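Hi! I run a small website called Pondix where I write plain-language help pages for people who get stuck in their social media settings – privacy menus, old photo albums, notifications that won't shut up, that kind of thing. I do it from my kitchen in Cuvcombe and I need readers to try my new pages before they go live in September.

What I'm looking for is 11 people who don't think of themselves as good with phones. If your niece usually fixes things for you, you're perfect! You need your own phone or laptop and at least one social media account you've had for a while. It doesn't matter which one.

I'll send you 2 draft pages a week, and you follow the steps and tell me where you got lost (please be blunt, I can take it). It comes to roughly 25 minutes a page. You never have to give me your password or let me into your account, and if a step makes you uneasy just skip it and say so. Screenshots are welcome but cover up your friends' names first, please.

The pay is a Riltholm gift card once the last page is done, plus your first name on the thank-you page if you want it there. I had 134 replies last time and it took me ages to answer them all, so keep your message short – what phone you use, which accounts you have, and one setting that has driven you crazy.

Write to me through the contact form and put Yatsenko in the subject line (it's the name of this batch of pages). Evenings after 6 are best if you'd like a call back. Beginners first, as always!

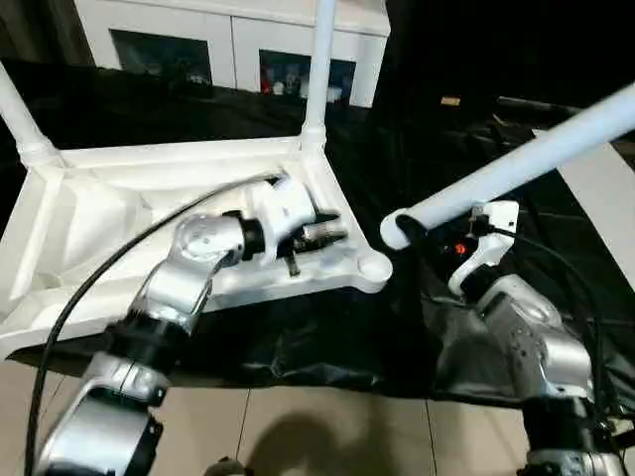 Page last changed: September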